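FOR IMMEDIATE RELEASE: March

Rindix Opens a Bigger Repair and Refit Room in Prusotley

Hi, and thanks for reading! I run the workshop at Rindix, and I've been itching to share this one. This month we're opening our new refit room in Prusotley, where we take desktop computers that schools and small offices have given up on, pull them apart, and build good ones out of the parts.

If you visited our old place, you'll remember the one long table and the shoeboxes. I loved that table. But we refitted 753 computers on it last year, and by the end you couldn't put a coffee down without moving somebody's hard drive. The new room has 29 work spots, proper lighting over every one (finally!), and a separate area for testing, so the fans aren't roaring in your ear while you hunt for a screw.

My favorite change is a small one, and I've been boring my family with it for weeks. It's the trays. We worked with Tefera, a molding shop just down the road, on gray parts trays with raised holders, so the pieces that come out of a computer each get a place to sit before they go back in. We call the setup Gralteck, which started as a typo on an order form and stuck.
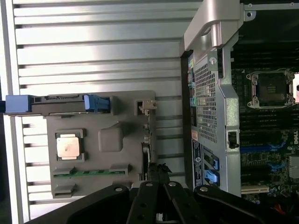 A Gralteck tray on the bench, with a processor in its recess and a green memory module standing on edge between two holders.

You'd be surprised how much of this job used to be looking for things. A memory module would slide under a manual, or a processor would get set down on whatever was closest, and then we'd all be on our hands and knees. With the trays, I can walk up to a computer another person started and see what's already out and what still has to go back. We tried five different layouts before we settled on this one, and I was wrong about four of them.

The room opens to the public this month too. We'll be running beginner evenings from 6 p.m., with all the tools laid out and no experience needed. Bring your own desktop if you have one that's acting up, or work on one of ours. A refitted computer from our shelf costs $78, keyboard and mouse included, and schools can ask us for a group price.

Reporters are welcome to stop by in the mornings, when it's quieter and I can talk without a screwdriver in my mouth. Ask for the workshop at the Rindix front desk in Prusotley and we'll come get you.

###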